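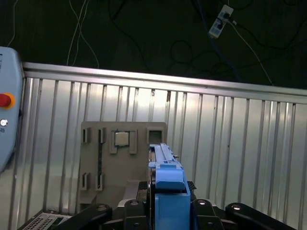 Protokoll zum Neujahrstreffen der Blogrunde Drinmont
8. Januar 2018, Beginn 19 Uhr, Nebenraum der Bücherei

TOP 1: Begrüßung und Rückblick
Was für ein Start ins Jahr! Der Raum war so voll, dass wir Stühle aus dem Lesesaal holen mussten. Das Protokoll vom Dezember wurde ohne Änderungen angenommen. Im vergangenen Jahr sind auf unserem Gemeinschaftsblog 281 Beiträge erschienen, und darüber darf man sich ruhig einmal richtig freuen. Besonders gut liefen die Rezeptreihe und die Wanderberichte aus Skestudum, unter denen bis heute kommentiert wird.

TOP 2: Redaktionsplan
Der neue Plan steht als Tabelle im Mitgliederbereich. Vorgesehen sind 24 feste Themenwochen, die übrigen Wochen bleiben frei für alles, was spontan kommt. Wer eine Themenwoche übernehmen möchte, trägt sich bis Monatsende selbst ein. Für die Wochen zu Handarbeit und Stadtgeschichte haben sich noch während der Sitzung mehrere Leute gemeldet, großartig! Offen sind Balkongarten und Reisen mit kleinem Gepäck.
Beschluss: Plan einstimmig angenommen.

TOP 3: Kommentare
Lange und lebhafte Aussprache. Ein Teil der Runde möchte Kommentare sofort freischalten, der andere lieber vorher lesen. Wir probieren jetzt Folgendes: Wer schon einmal freigeschaltet wurde, kommentiert künftig direkt, Erstkommentare werden innerhalb von zwei Tagen geprüft. Im März sprechen wir noch einmal darüber.
Beschluss: angenommen mit einer Enthaltung. 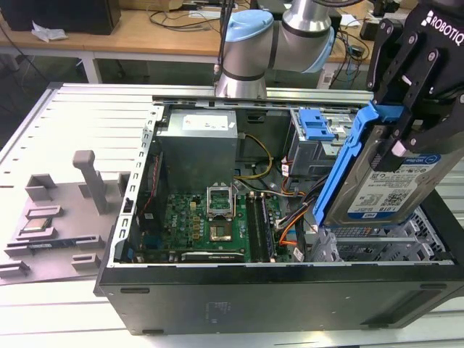

Schwarzer Robotiq-Greifer mit Festplatte
Darunter ein offenes Computergehäuse, auf der Seite liegend

TOP 4: Newsletter
Der Versand zieht von Tirnico zu Tamura um. Die Vorlage ist fertig und kam beim Herumzeigen sehr gut an, vor allem die größere Schrift und der kurze Lesetipp am Anfang. Erscheinungstag bleibt der erste Freitag im Monat. Texte bitte wie gehabt bis zum Dienstag davor schicken, höchstens zehn Zeilen, mit Überschrift! Vor dem Umzug bekommen alle Abonnenten eine Nachricht mit Link zum Abbestellen. Die Kosten betragen 33 Euro im Quartal und werden aus der Gemeinschaftskasse bezahlt.
Beschluss: einstimmig angenommen.

TOP 5: Blogsommer im August
Die Idee aus dem Herbst nimmt Gestalt an: ein ganzer Samstag in Skestudum mit Schreibwerkstatt am Vormittag, Fotospaziergang nach dem Essen und offener Lesung am Abend. Das Gemeindehaus wäre frei, die Anfrage geht in dieser Woche raus. Gesucht wird noch jemand für die Werkstatt, gern auch zu zweit. Die Vorschläge für das Motto waren so schön, dass wir uns nicht entscheiden konnten; abgestimmt wird über die Mailingliste.

TOP 6: Verschiedenes
Die Blogliste in der Seitenleiste wird aufgeräumt. Wer umgezogen ist oder seinen Blog umbenannt hat, schickt bitte die neue Adresse.
Der Wunsch nach einem Abend über Überschriften und Teaser wurde begeistert aufgenommen und kommt auf die nächste Tagesordnung.
Eine blaue Thermoskanne ist stehen geblieben und kann an der Ausleihtheke abgeholt werden.

Ende der Sitzung: 21.15 Uhr
Nächstes Treffen: im Februar, gleicher Ort, Einladung folgt per Mail.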